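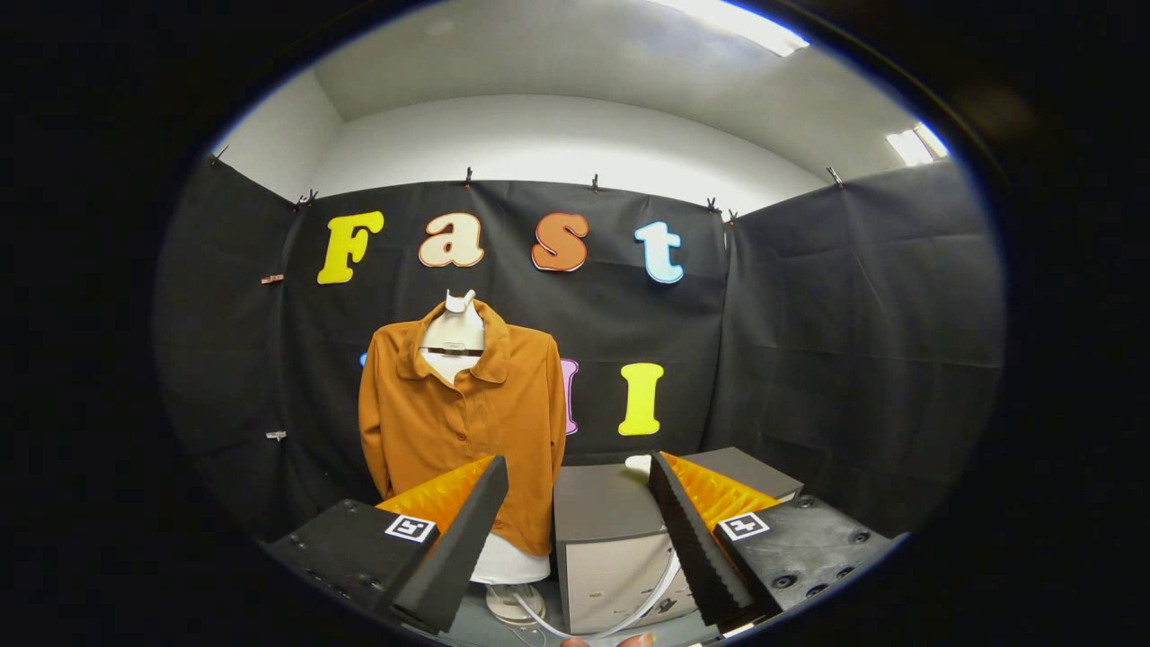 Black fabric clipped up along the back and sides of the booth.

# Who got to be a doctor? Women in medicine at Trerville, first go at a report

Local history module, project report, handed in 13 March 2018

**What we set out to do**

Find out how women first came to train and work as doctors in Trerville. Most books on the subject stick to the capital cities and the famous names. We wanted a small port town. Four of us in the group, one term, no travel money except bus fares.

Main question: when did the Urner Hospital start taking women as trainee doctors, and what sort of work were they given once they were in?

Second question (added late): how does the town remember them now? Short answer – hardly at all.

**Where we looked**

- Urner Hospital staff registers, kept in the town record office. Two volumes, one with water damage to the first pages.
- Yearly reports of the Zwane Children's Clinic, bound in green, on open shelves.
- Back copies of the local paper, on film. The reader was broken for a fortnight.
- Wultutico, the online catalogue the record office uses. Search is poor. You have to guess the spelling they used at the time, and "lady doctor" gets you more than "woman doctor".

In all we copied out 626 register entries into a spreadsheet. Each line has year, post, ward, married or single, and reason for leaving if given. Reason for leaving is blank in most of them, which was a let-down as it was the bit we were keenest on.

**What the registers show**

The hospital trained men only for its first decades. Then a short run of women, all put on the children's ward or the lying-in ward. 12 women are listed as trainees in the first volume. None of them is down for surgery. In the second volume it loosens up a bit, and two go on to the surgical side, though one of those entries has been crossed through and we couldn't make out what was written over it.

Pay is only given for some years. Where it is given the women's column is lower for the same post. We did not work out an average, too many gaps and it would look more exact than it is.

Marriage. Several women vanish from the register the same year their marital status changes. We think they were made to leave, but there is no written rule in anything we read. Could have been custom. Needs someone to check the board minutes, which are closed for repair untill August.

**The Zwane clinic**

This was the better find. Zwane was started by women who had trained at Urner and could not get senior posts there. It ran out of two rooms over a chemist's. The third yearly report says 400 children were seen in the first winter, mostly coughs, ringworm and bad feeding. By the tenth report it is 2,000 in a year and they are asking for a proper building. They got one, much later, and it is now a car park.

The reports are nice to read. Plain, a bit cross. One of them spends half a page on the price of milk. Another complains that the hospital sends over its hardest cases and then takes the credit for them in the paper, and we did find one newspaper piece that seems to bear this out. It thanks Urner for saving a baby and doesn't mention Zwane, when the clinic's own report for that month has the same case, same street.

**How they are remembered**

Walked the town centre with a map and looked for plaques and street names. There is a plaque to the hospital's founder, one to a surgeon, one to a horse. Nothing for the clinic or for any of the women. The hospital has a corridor of portraits near the main desk, all men until the last few.

We also asked people at the library if they'd heard of Zwane. Most took it for a shop. Not a proper survey, we didn't write down how many we asked – should have.

**Problems**

Started too late. The first three weeks went on the paper and we ought to have done the registers first. Two of us typed the ward names differently so the sorting came out wrong and had to be redone. Handwriting in the second volume is awful from the middle on. Anything we were unsure of is marked with a query in the spreadsheet.

Only one town, so we can't say if Trerville was slow or quick compared with anywhere else.

**If someone carries this on**

Board minutes first, once they are back. Then the nurses, who we left out completley and who are in the same registers. There is a box of Zwane letters listed on Wultutico with no description. We asked for it twice and it didn't come up either time. The spreadsheet is on the shared drive in the module folder, second tab is the clean version.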